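Tabletop Sorting Assistant, part-time
Ledley site, Clamach

Duties
1. Clear used drink containers from the worktable. Items include glass jars with paper labels, marked by volume (358mL, for example).

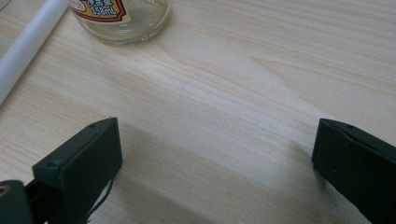 2. Place bottles, straws and crumpled wrappers in the white plastic basket marked HELLO. Bottles stand upright.

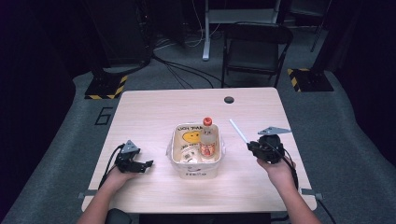
3. Empty the basket at the end of each session and wipe down the wood-grain surface.

Requirements
Steady hands, normal or corrected vision, able to stay at a table for 4 hours. No prior experience needed.

Terms
Fixed term, starting in May. Pay is $349 per week. Quote reference 848 on all forms.

Apply in writing to Rhiannon Maddocks, Plostell. Questions on shifts go to Vilgot Lunde.
Posted April 26, 2020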